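デスクトップパソコンのハードディスクを交換する手順

Vumorariの作業メモ 2025-11-29

古いDellのデスクトップを開けて、3.5インチのハードディスクを交換する方法を書きます。私は日本語が母語ではありませんので、少し固い文になるかもしれませんが、順番は正しく書いたつもりです。去年、友人のシャディ・ヒジャージさんに同じことを口で説明して、途中で二人とも分からなくなりました。その後で作ったメモがこのページの元になっています。

対象は、ディスクが青いプラスチックの枠(キャリア)に入っているタイプのケースです。機種によって枠の形やレバーの位置が違いますので、自分の機種のマニュアルも必ず見てください。

用意するもの

・プラスドライバー(中くらいの大きさ)
・新しい3.5インチのハードディスク
・小さい皿、またはふたのある箱(ねじを入れます)
・やわらかい布
・紙とペン

静電気防止のリストバンドがあれば使ってください。私は持っていないので、作業の前と途中で、ケースの塗装していない金属の部分に手をふれています。セーターは着ないほうがいいと思います。

始める前に

データのバックアップをとります。私の古いディスクには232GBのデータがあり、外付けのディスクにコピーするのに一晩かかりました。コピーが終わったら、いくつかのファイルを本当に開いてみてください。フォルダの名前だけ見て安心するのは危ないです。

それからパソコンをシャットダウンし、電源ケーブルを抜きます。スリープではだめです。モニター、キーボード、LANのケーブルも全部外します。最後に電源ボタンを五秒ぐらい押して、中に残った電気を逃がします。

手順1 ケースを開ける

ケースを横にして、広い机の上に置きます。机に傷がつくのが心配な人は、下に布を敷いてください。カバーの留め方は機種で違います。ボタンで開くもの、レバーのもの、後ろのねじで留まっているものがあります。かたい場合は力を入れる前に、ねじが残っていないかもう一度見てください。

開けたら、まずほこりを取ります。エアダスターを使うときは、ファンの羽根を指で軽く押さえて、回らないようにします。

手順2 ケーブルを外す

ディスクには電源のケーブルとデータのケーブルがつながっています。外す前に、どちらがどこにあったかを紙にかいておきます。電源ユニットからは赤、黄、緑、黒などの線がまとまって出ていますが、線を引っぱってはいけません。必ずコネクタのところを持って、まっすぐに抜きます。データのケーブルに小さい金具がついている場合は、それを押しながら抜きます。

外したケーブルは、キャリアの通り道に入らないように横へよけておきます。私は初めてのとき、これをしないで線を枠に引っかけました。

手順3 キャリアを出す

青い枠の留め具をゆるめて、ディスクを入れたまま枠ごと引き出します。固く感じたら、左右に小さく動かしながら少しずつ出してください。急に抜けるとマザーボードやヒートシンクに当たることがあります。ディスクの裏の基板には指をふれないで、枠の側面を持つようにします。

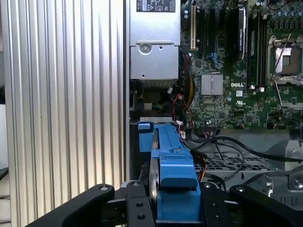 手順4 ディスクを入れ替える

青い枠を机に置いて、古いディスクを外します。枠を少しだけ外側に広げると、内側のピンがディスクの横の穴から抜けます。ねじで留めてある枠なら、先にねじを外して皿に入れてください。プラスチックは古くなると割れやすいので、広げすぎないように注意します。

新しいディスクは、古いものと同じ向きに入れます。ラベルの面とコネクタの向きの両方を確かめてください。四つの角が全部枠の中におさまれば大丈夫です。

手順5 元にもどす

枠をケースの中にもどし、留め具がカチッと止まるまで押します。次に、紙にかいたとおりにケーブルをつなぎます。コネクタには向きがありますので、入らないときは無理に押さないで、形をよく見てください。

カバーを閉める前に、工具やねじが中に残っていないか調べます。

手順6 認識の確認

カバーを閉めて電源ケーブルをつなぎ、起動したらすぐにF2キーを何回か押して、設定画面を開きます。ドライブの一覧に新しいディスクの名前が出ていれば、次はOSのインストール、またはバックアップからの復元に進みます。名前が出ない場合は、電源を切ってケーブルを抜き、手順2の二本をつなぎ直してください。

古いディスクについて

古いディスクはすぐに捨てないで、二か月ぐらい保管することをすすめます。私は袋に日付を書いて、引き出しに入れています。捨てるときはデータを消去してから、住んでいる町の決まりにしたがってください。

間違いを見つけた人は、コメント欄で教えてください。日本語の間違いでもかまいません。

オニェカチ・イブラヒム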